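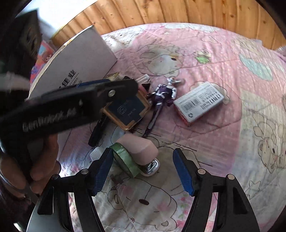

Boneco roxo e prateado sobre uma colcha cor-de-rosa acolchoada, ao lado de uma caixa de papelão branca.

Toda casa com criança tem um ponto em que os brinquedos se acumulam, e muitas vezes é a cama. O chão é duro, a mesa está ocupada, e a colcha segura as peças pequenas que rolariam para debaixo do armário. O problema aparece às oito da noite, quando alguém precisa deitar ali.

Keegan Li, que organiza quartos infantis em apartamentos pequenos, começa sempre pela cama. Estica a colcha, põe uma caixa vazia ao lado e só depois mexe nos brinquedos. Bonecos vão primeiro. Tesouras e ferramentas saem do quarto antes de qualquer outra coisa e ficam numa gaveta alta.

"As pessoas compram o móvel e depois procuram o que guardar nele", diz. "Eu prefiro ver tudo espalhado antes de medir."

A loja Lilano vende uma caixa com tampa de 41 centímetros, que cabe debaixo da maioria das camas de solteiro. A estante Ullberg é mais cara e ocupa parede, mas deixa os bonecos de pé e à vista. Li usa as duas. Para quem não quer gastar, caixas de papelão servem bem por alguns meses, desde que o fundo seja reforçado com fita.

Separar leva mais tempo que guardar. Num quarto que ela arrumou em março havia 100 peças sem par, entre capacetes, rodas e braços soltos. Foram todas para um saco transparente, pendurado atrás da porta. Dali a família foi tirando o que reconhecia.

Quanto à colcha, convém sacudi-la na janela depois da arrumação. Nas acolchoadas, as peças miúdas ficam presas nas costuras e acabam na máquina de lavar. Li passa a mão aberta pelo tecido, da cabeceira até os pés, e recolhe o que encontra num pote de vidro. A rotina inteira, com a criança ajudando, leva 10 minutos.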